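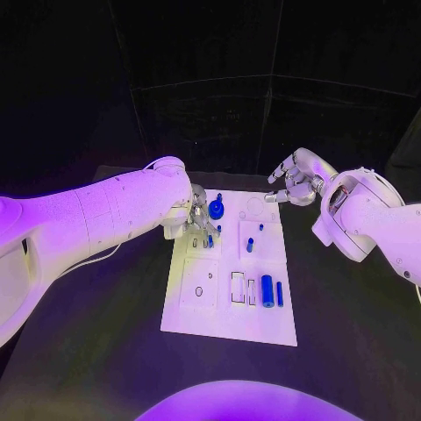 You are much too hard on loyalty points, a reader wrote to tell me last month, and my family ate a whole Thanksgiving turkey on them, so maybe you should learn how the program works before you make fun of it.

Fair enough. I went and learned how the program works. It took an evening and most of a pot of coffee, and I would like the turkey now.

The program in question is the one at Fitelau, where I buy groceries because it's the only supermarket I can reach without getting on the highway. Fitelau used to have prices. You picked up a can of tomatoes, there was a number on the shelf, and at the register they asked you for that number. Now there are two numbers on the shelf, a small one in large type and a large one in small type. The small one belongs to members. The large one is for people who are passing through town, people whose phones have died, and my father-in-law, who believes the store is trying to find out where he lives.

He has a point, though he has been getting their flyer in his mailbox since before I was married, so I think they know.

Membership is free, in the sense that you don't hand over any money. You hand over a phone number, a birthday, an email address, and the number of people in your household, and then you get a points balance. Mine is 780. I have no idea what 780 is. It isn't dollars. I asked at the service desk and was told that it depends what I want to use it for. When I said I wanted to use it for groceries, the clerk looked at me kindly and said that was one of the options.

According to the rules, which run longer than my mortgage paperwork, points come in two kinds. There are base points, which you get for buying things, and bonus points, which you get for buying things you didn't want. Base points keep for a year. Bonus points go bad at the end of the month after the month in which you earned them, a shelf life somewhere between yogurt and eggs. Both kinds turn into "rewards," but only if you turn them into rewards yourself, in the app, before you get to the register. If you do it at the register, the people behind you start to breathe through their noses.

I don't object to discounts. My grandmother clipped coupons at the kitchen table every week with a pair of sewing scissors nobody else was allowed to touch, and I've always thought of it as a respectable hobby. But a coupon was a modest thing. It said 50 cents off, and when you gave it to the cashier, 50 cents came off. It didn't know your birthday. It had no tiers. You could leave it on the shelf next to the soup for a stranger to find, and she sometimes did that when she had doubles. Try leaving your bonus points next to the soup.

The tiers are what really get me. At Fitelau I'm Silver. Above me is Gold, and above Gold there's something called Circle, and I'm told Circle members get a free birthday cupcake and a separate phone line. A separate phone line for what? What grocery emergency do these people have? I'm a grown adult with a dental plan, and I'm ashamed to report that when I learned I was 112 points short of Gold I went back in for laundry detergent. I had detergent. I now have enough to see me through to retirement, and I'm still Silver, as detergent turned out to be excluded from tier progress during the promotional period.

It would be easier to laugh off if it were only the supermarket, but everyone has caught it. The gas station has a program. The pharmacy has one, and prints out a receipt as long as a scarf to prove it. The place that changes my oil gives me "miles," which I'd have thought I was supplying. Getora, which sold me one pair of shoes two years ago, writes to me more often than my sister does. In December it wrote to say that my status was about to lapse. I hadn't known I had a status. For a moment I was sorry to lose it.

The defense I hear most is that nobody makes you join. This is true in the same way that nobody makes you carry an umbrella. On my last big shopping trip I added up the large numbers and the small numbers, and the difference was enough for lunch with dessert. If you're buying for a family, it's a good deal more than dessert. So the people who pay the full price are the ones least able to play along: the old man with the flip phone, the woman who doesn't read English well enough to get through the sign-up page, the kid sent in for milk with a five-dollar bill in his fist. They aren't missing out on a reward. They're paying a fine, and I'd have more respect for it if the sign on the shelf called it that.

I will give the reader her turkey. I believe in the turkey. She tells me she started saving in the spring, kept a list on the refrigerator of which items were earning double, and checked the app on her lunch break. By my reckoning that's a part-time job, and she was paid for it in poultry. I hope it was a big one. I would only ask what the bird would have cost if the tomatoes had been the low price for everybody all year, and whether she might have liked her lunch breaks back.

There's a bakery on Filberg Street called Stan, one small room with a bell on the door, that runs the only loyalty program I've ever liked. You get a paper card. They stamp it when you buy a loaf. After 5 stamps you get a roll. That's all of it. If you forget your card they stamp a new one, and if you come in with three half-full cards they add them up for you in pencil. I once found one of these in a winter coat, so old that the ink had gone brown, and they took it. The roll was still warm.

My own card is in my wallet at the moment, behind the insurance card, with two stamps on it. I know exactly what it's worth.

As for Fitelau, I got a message while I was writing this. Of my points, 386 are bonus points and will expire at midnight, unless I turn them into a reward. The rewards available to me are a reusable bag, a chance to win a reusable bag, and a dollar off detergent.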